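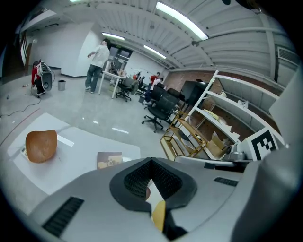

Printed items on a white table, with desks further back in the room.

How to make a catalog for a small shared book collection

Last updated: 2026-01-23

Many offices, clubs and schools own more books than they think. The books stand in three or four places, some are at home with people, and when you need one it takes half an hour to find it. On this page I explain how to make a simple catalog for such a collection. The method was used for the shared books at our building in Golance, where we finished with 1,229 titles in the list. For a collection above 2,000 books I would recommend real library software, and this page will help you only with the first part, the sorting.

What you need

A computer with any spreadsheet program
White paper labels, small size, which can be removed without damage
A soft pencil (2B is good)
A dry cotton cloth and a soft brush
Strong boxes, not too big. A large box full of books cannot be lifted by one person.
One long table, or two short ones

We bought labels from Stonivo, the matte ones. The glossy ones look nicer but pencil does not stay on them. Any matte label of similar size will do.

Step 1. Decide what belongs to the collection

Do this before you touch the first book. Write one page with simple rules and show it to the people who use the books. Our rules said: printed books and bound booklets are in, magazines are out, loose papers are out, manuals for machines we no longer have are out. Photo albums were a difficult question and we discussed them for a long time. In the end they got their own shelf and their own letter in the code.

It is also good to decide now about books in other languages. If nobody can read the title, someone must be asked, and this slows down the work if it happens in the middle.

Step 2. Bring everything together

Ask people to return what they have borrowed. Give a clear last date and send one reminder. We began in April, and I can say that spring is a good time for this, when people clean their desks anyway.

Put the books in boxes by the place where you found them, and write the place on the box. Later you will see that the old places tell something. For example, all books from the cabinet near the kitchen were about building rules, so they had been put there by one department and could stay as one group.

Step 3. Clean and check

Hold the book closed and brush along the top edge, from the spine to the outside. Then wipe the cover with the dry cloth. Do not use water or spray on cloth or paper covers. Check the inside of the front cover, the middle and the last pages. Take out paper clips, sticky notes and rubber bands. If there is a letter or a photograph inside, put it in an envelope with the title of the book written on it.

A book that smells of mold goes in a separate plastic bag right away and does not stay near the others. Read about mold before you decide to keep such a book. I am not an expert in it.

Step 4. Look for doubles

This is the step where you win shelf space. Put the books in order by author on the table, only roughly, and the doubles will come next to each other. We removed 352 copies this way. Keep the better copy of each. Please look at the edition, though – two books with the same cover can be different editions, and sometimes the older one has a chapter which the newer one does not have.

Step 5. Give each book a code

Use a short code. Ours has one letter for the subject and a number with four digits, for example B0417. We first tried a longer code with the year and the language, and it was a mistake. People wrote it wrong when they borrowed a book.

Write the code with pencil on the first page inside, in the upper corner. Then write it again on the label and put the label on the lower part of the spine. If the spine is too thin, the label goes on the front cover, lower left. Always press the label for a few seconds with a clean finger.

Leather and very old covers should not get a label at all. For these, cut a strip of paper, write the code on the top end and put the strip inside the book so that the code can be seen.
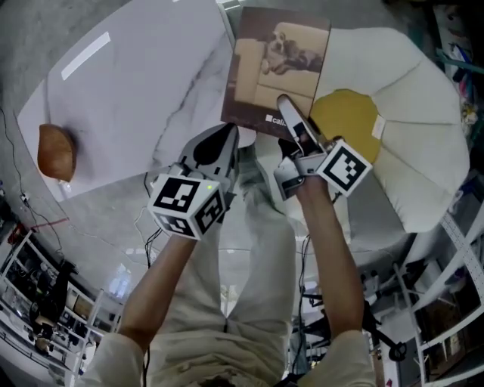 A flat brown book, seen from above.

Step 6. Enter the books in the spreadsheet

Make one row for each book. These columns were enough for us:

Code
Title (as on the title page, not as on the cover)
Author, family name first
Year
Publisher
Language
Shelf
Condition: good, fair or poor
Notes

There is also a column for the ISBN if you want it. Older books do not have this number, so it cannot replace your own code.

Work in two persons if you can. One reads aloud, the other types. After each 100 rows, stop and save a copy of the file under a new name. At this point change the roles too, the voice gets tired. When I worked alone, I made many more mistakes in the years.

Some books have no title on the cover and also no title page. Write a short plain description in square brackets, for example [Brown book with maps]. The brackets show the reader that the title is yours.

Step 7. Put the books on the shelf

Tall and heavy books lie flat on the lowest shelf, not more than three on top of each other. The rest stands upright. Do not fill a shelf completely: leave a space the width of one hand, so that a book can be pulled out from the middle of the spine and not from the top edge. Pulling from the top edge is how most spines get broken.

We use Eltness shelves, which were already in the room. They are deep and the small books disappear in the back. A strip of wood behind the books solved it. If you buy new shelves, measure your tallest book first.

Keep the shelf away from the radiator and from direct sun. If the wall behind it is an outside wall, leave some air between the wall and the shelf.

Step 8. Borrowing

Keep it simple. A notebook hangs next to the shelf, with a pen on a string. The person writes the code, the name and the day. When the book is back, the line is crossed out. We had a small program for this, called Jin, and used it for one winter. It worked well, but visitors had no account, and they took books without writing anything. The notebook has fewer problems.

Twice a year, compare the notebook with the shelf. It takes one afternoon.

Common questions

Can I use a phone app that reads the bar code?
Yes, for newer books it saves time. Check the result on the screen every time. For booklets and local prints the app usually finds nothing, and you must type by hand.

How long does it take?
Two people who work calmly need several weeks if they do it a few hours at a time. I suggest short sessions. After two hours the eyes do not see the mistakes.

What to do with the books we remove?
Offer them first to the people in the building, then to a school or a secondhand store. Ask before you bring them, many places do not accept textbooks.

Should the catalog be printed?
We print it once a year and put it in a binder on the lowest shelf. Some readers prefer to look through paper, and it also helps when the file is lost. Write the date of printing on the first page.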